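Project diary, Rotivine manipulation study
Friday, November

The morning was given over to the scoring rule. Under the previous rule, a simulated trial was marked as a success when the object came to rest within the target area. The Brovik group had objected in writing that this rewards a policy for pushing an object into place. The rule now requires a stable grasp before any credit is given for placement. All 532 stored trials will be scored again under the new wording, and both sets of results will be kept.

Rendering was reviewed after lunch. The overhead view and the gripper views are produced in the same simulated workcell, and shadows remain switched on in all of them. The request from Andorley to turn shadows off for speed was declined for this round.
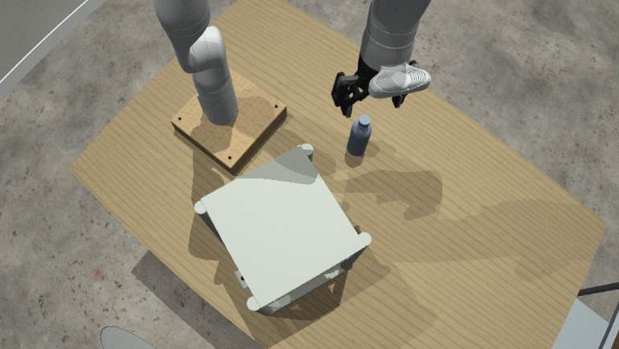 Sneaker held above the table, overhead view.

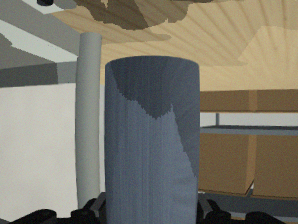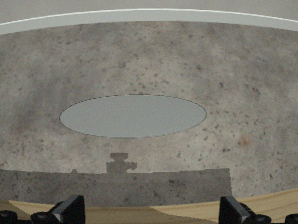

Gripper view, fingers open, at the near edge of the round slab.

Why is each policy trained with more than one random seed?
A single training run can score well or poorly by chance, and repeating it with different seeds shows how much of a result belongs to the method itself.

Three seeds are complete for the baseline and two for the Asadi variant. The remaining run was placed in the queue at 7 p.m. No comparison between the methods will be entered in this diary until it has finished and the new scores have been checked against the stored trials.

The disk quota request is still open.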